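Vira Dmytriv @ Rivby
Thread: we put out a tape
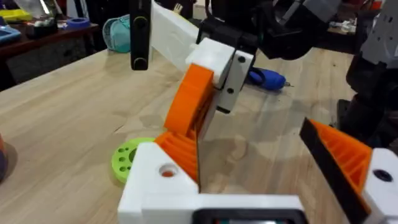
Last edited 19th September

1/ Wisau's second album is out on cassette. It has 26 tracks, and the longest lasts 3 minutes. We are a band of short attention spans and shorter rehearsals.

2/ Everything was played on one home organ, a Barbieri with 70 rhythm presets. I like seven of them. Đạt likes the other ones, so guess what's on side B.

3/ Đạt Đinh, for anyone new, is the half of Wisau who can read music. I'm the half who answers the email.

4/ We recorded it in March with the organ lid shut and a blanket over the speaker. Someone online called our first tape "warm." That was the blanket too.

5/ Yes, there is a bossa nova. No, you can't have it removed. It's track 9 and it has vocals, sort of – Đạt hums the bass line because the pedals stick below F.

6/ Zistudix did the mastering and sent back one note: "Is the hiss on purpose?" We talked it over for an evening and wrote back yes.

7/ To the person asking for vinyl: have you seen what vinyl costs? I could buy another organ. I have looked at another organ.

8/ Track 14 is called "Untitled" on the sleeve and "Elevator for Two" on the download. The sleeve is wrong. The sleeves are also all printed.

9/ Release show is at the usual place, doors at 8. The organ needs four people to get up the stairs and the band has two – if you can lift, you're on the list.

10/ Edited to fix post 5, where I had the bossa nova down as track 8. Track 8 is the polka. Sorry to both.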